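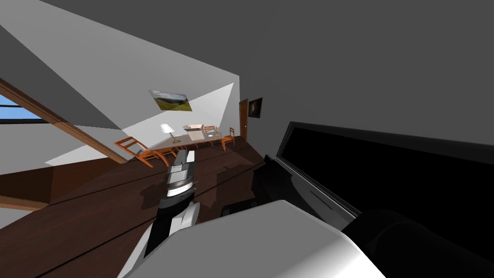
The Long Table supper club is back for its fourth season!

October 8, 2025

If you came to any of last season's suppers you'll know how we felt when the final one was over and the plates were put away. Well, the wait is done. We start again this month in the upper hall at Prostwood, with a new cook in charge of the kitchen and a menu I have been thinking about ever since I was allowed to taste it.

Mehrangiz Zamani has taken over the stove. Some of you will have met her at the spring fair in April, when she ran the herb stall and sold out of everything before lunch (I got there late and went home with one bunch of dill, which I was very glad of). She grew up cooking with her grandmother and still makes her rice the same way -- soaked, part-boiled, then steamed slowly under a cloth so that a golden crust forms on the bottom of the pot. If you have never had the crust, get yourself a seat near the kitchen door. It goes fast.

The first supper is a Shirazi evening. There will be the chopped salad of cucumber, tomato and onion with plenty of lime and dried mint, then cabbage rice with tiny meatballs, and a version with walnuts and mushrooms for anyone who doesn't eat meat. I tried both and went back for more of the walnut one. For pudding there is faloodeh, the frozen noodle dessert with rosewater, and I can't think of anything else quite like it. It is cold and crunchy and sharp all at once, and Mehrangiz serves it with extra lime on the side so you can make it as sour as you dare.

A word on numbers. Last season we served 1,443 plates, which is 123 more than the season before, and we raised 900 pounds for the Cluvport food cupboard along the way. Thank you! That money bought a second-hand chest freezer and kept it filled through the cold months. We'd love to beat it this time. The price hasn't changed: you pay what you can at the door, and 3 pounds is the suggested minimum. Children eat free.

A few practical things. Doors open at half past six and we sit down at seven. Please book if you can, by phone or at the library desk, and say if you have any allergies -- nuts especially, with this menu. Bring your own drinks. The stairs up to the hall are steep, so if they are a trouble to you let us know when you book and we'll lay a place for you downstairs, with company.

We also need people to wash up. It is good fun, there is music, and washers-up get first go at the leftovers. Two evenings a season is plenty, and you can share a shift with a friend.

And if you have a family recipe you'd like to see on the menu after Christmas, write it down and drop it in the box by the library desk. Scribbles are fine. Mehrangiz is hoping for soups, and I'm hoping somebody has a really good plum cake.

Search this site Enter keyword Go

Contact us | © Prostwood Community News 2025 | Back to top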